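**Vastero two-arm bench kit, seen at the Wanireo open day in Skerndale**

I went to look at the Vastero kit because our shop is trying to decide between buying one and building our own setup out of used arms. Wanireo sells and supports the Vastero in this region and opens its workshop in Skerndale to visitors every May. You sign in, get a sticker, and can stand near the bench for as long as you like, or until your slot is up if it's busy. It wasn't very busy in the morning. By 2 p.m. there was a line.

So this is a review of a few hours with the kit on someone else's bench. I haven't owned one. I got to drive it twice, once before lunch and once late in the day, and the rest of the time I watched other people drive it and asked the staff questions.

## What the kit is

You get two arms, a pair of grippers, a small camera on each arm, a mounting frame, the controller boxes and the software. You don't get a table or a computer. Wanireo will quote you for both, but the software runs on an ordinary desktop with a decent graphics card and the arms will clamp to any stiff bench, so I would skip that part of the quote.

The grippers are sold separately too, at $1,000 for the pair with cables. We already have arms that might take them, and that option interested me as much as the full kit did. Wanireo says the mounting plate fits most small arms. Ask for the drawing before you believe that. They emailed me ours the same afternoon and it will need an adapter.

## The grippers

Each gripper has two wedge-shaped fingers that come to a point. They open and close in a straight line, and the force is set by a slider in the software. There is a physical stop button on the bench as well, and it works from either side.

The pointed tips are good for getting into tight places, like the space between a mug handle and the mug. They are less good for wide, smooth things. If you grab a cup by the body, you have to go in far enough that the thicker part of the finger is doing the holding, and a beginner won't do that the first time. I didn't. I pinched one at the tips and it swung around on me.

I had been told the black finish wears, and I wanted to see how much. The demo fingers are scuffed.
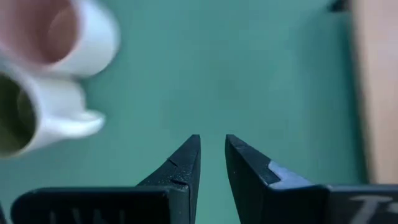
*Fingers open over the green work surface, from the camera on the arm. The light gray patch is on the sloping side of the right finger.*

The marks don't seem to matter for gripping. The inner faces are what you care about, and when I ran a fingernail along them during the lunch break they felt smooth. Wanireo told me the set on the bench had been in use for 14 months, with no replacement. I can't check that, but the wear I saw didn't make me doubt it.

Replacement fingers come from Đặng, a small machine shop that makes them for Vastero, and a set is $200. That seems high for what they are. On the other hand, they go on with two screws and Đặng will also cut them to a shape you send in, for the same price plus a setup fee. For our work we would want a blunt tip with a rubber pad, so I'm glad the option is there. The lead time I was quoted was three weeks.

## The task

The demonstration was mugs. You start with cups and mugs on the table and your job is to pick them up and set them on a small shelf, or take them down again if the shelf is full. It's a sensible choice. Everybody knows how a mug should be handled, and mugs are awkward enough in shape to show up the weak points of a gripper.

You can do it two ways. The first is driving by hand, with a pair of handheld controllers. The second is letting the software run the job from what it has learned. Wanireo ran both during the day, switching over on the half hour.

By hand, the arms follow you well. There's a short delay that I noticed for the first minute and then stopped noticing. The arms are quiet. The motion is smooth at medium and high speed, but at very low speed there is a small stepping feel, as if the arm were moving in notches. It showed most when I was lowering a mug the last half inch onto the shelf. The staff said this is a setting and turned it down for my second try. It was better but still there.

Height is hard to judge. The arm cameras help with this more than the main view does, because you see your own fingertips against the thing you're reaching for. But the picture on the arm cameras goes soft when the arm moves fast, and things close to the lens are blurred too. I ended up moving quickly to get near the mug, stopping, and waiting a moment for a clean picture before closing the fingers. The more experienced drivers seemed to do the same.
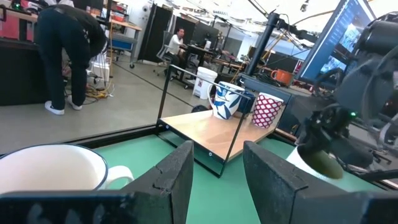 *Mugs on the wood-topped shelf, an enamel one down on the table at left, the other arm at right.*

The shelf is worth a mention if you plan to copy this setup at home or in a classroom. It's a light wood top on a thin black metal frame, and the rods of the frame stand up above the top at the sides. That means you can't just slide a mug in from the left or right at shelf height. You have to come in over or from the front. I hit a rod on my first try and the arm stopped itself right away, with a beep and a message on the screen. Clearing the message took one click. I liked that a lot. On the used arms we have been looking at, a bump like that means a restart.

The other lesson from the shelf was handles. If the mugs already up there have handles pointing out to the side, there's much less room for the next one than you would guess. With two arms you can hold one mug steady and place another beside it, and this is where the second arm earns its money. Most visitors, me included, forgot they had a second arm and did everything with the one on their stronger side.

When the software ran the job by itself it was slower than a good human driver and faster than me. It did well with plain mugs standing upright. It was less sure about cups lying on their sides. On one run it went down toward a handle, backed off, tried a different angle, backed off again, and a staff member stepped in. They made no fuss about that and told the people waiting what had gone wrong, as far as they could tell.

## The software

The interface is a blue screen with a lot of windows. On a large monitor it's fine. I wouldn't want to use it on a laptop. You get the camera views, a panel for each arm, a log, and a list of recorded runs. You can drag the windows where you want them, but the layout is lost when you close the program, or it was on the version I saw. I asked about it and was told a fix is coming.

Recording a run is simple. You press a key, drive, press the key again and give it a name. Playing it back is just as simple. Training on your recordings takes more reading. The manual is 117 pages, and I paged through a printed copy in the waiting area. The setup chapters are clear and have good drawings. The training chapters look like they were written by someone else in a hurry, and there's no index.

## Cables and space

Leave more room than the brochure says. The footprint in the brochure is the arms and the frame. It doesn't include the reach of the arms behind the bench, the controller boxes, or somewhere to put the monitor where the driver can see both it and the table. At Wanireo the monitor is off to one side, turned in toward the bench, and I found I was twisting my neck after a while. I would mount it straight ahead, above the shelf, if the frame allowed.

Then there are the cables. Each arm has its own bundle, and the cameras add to it. Nothing snagged while I was there, but the ties that come in the box are cheap and I would replace them on day one. Order the longer power leads too. The standard ones are short and we would need an extension in our shop.

## The open day itself

Parking is poor. Use the lot behind the building, which isn't signed. The staff know the product and were willing to say what it doesn't do well, and two of them had clearly used it for real jobs. Slots at the bench are short when there's a line, so go early. There was coffee but no food, and the nearest place to eat is a ten-minute walk.

Bring your own parts if you have something specific in mind. I had a plastic housing from our line in my bag and they let me try it at the end of the day. The gripper held it fine by the rim and badly by the sides — more or less what I had learned from the mugs.

## Would I buy it

For a school or a small lab starting from nothing, yes, I would put the full kit on the short list. The way it handles a bump is the best thing about it, and a new user can be moving objects in a few minutes.

For us, I think we'll buy the grippers alone, get the adapter made, and have Đặng cut blunt fingers for one of them. I've asked Wanireo whether the arm cameras can be bought without the arms. They're checking with Vastero, and I'll add the answer to this review when I have it.

**Good:** easy to drive, quick recovery after a bump, fingers are cheap to swap in terms of time, helpful dealer.

**Not so good:** stepping at low speed, window layout not saved, price of spare fingers, weak training chapters in the manual, short power leads.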